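Category: About Us | Planning and Budgeting for Automation

About Andus

We are a small firm in Drarside, and we help other small firms decide what to spend on robots, when to spend it, and (rather often) what to leave in the catalogue for another year. Yi-chun Lai started us off in a borrowed office with a kettle and one very long spreadsheet, and Aqeel Hayat joined the following March, bringing a second kettle and much better spreadsheets. We've been happily arguing over delivery costs ever since!

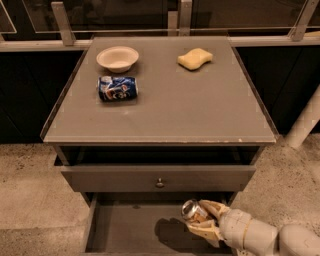
Budgets go wrong at the hand far more than at the arm, in our experience, and so that's where we like to begin. People come to us with a price for the arm and a hopeful blank beside everything else, and we sit down together and fill in the blanks: fingers, spares, mounting, training, the lot. We ask what you'd really want picked up on a dull afternoon. A drinks can held sideways over an open drawer asks one thing of a set of fingers, and a soft sponge or a shallow bowl asks something else again, so we'd much sooner plan around your own bits and pieces than a brochure's.

Our planning visit costs 900 pounds, with 500 of that taken off if you go on to a full plan with us. We don't sell equipment and we take no commission, so do bring your awkward questions. Tea is provided, and biscuits if Aqeel hasn't found them.

Filed under: About, Equipment Planning, Robots for Small Firms

Comments

Friesen: Lovely to meet you both. The spares list alone was worth the drive.

kulstead_workshop: Do you cover leasing as well as buying?

Yi-chun Lai: We do, yes! Drop us a line and I'll send the leasing sheet over.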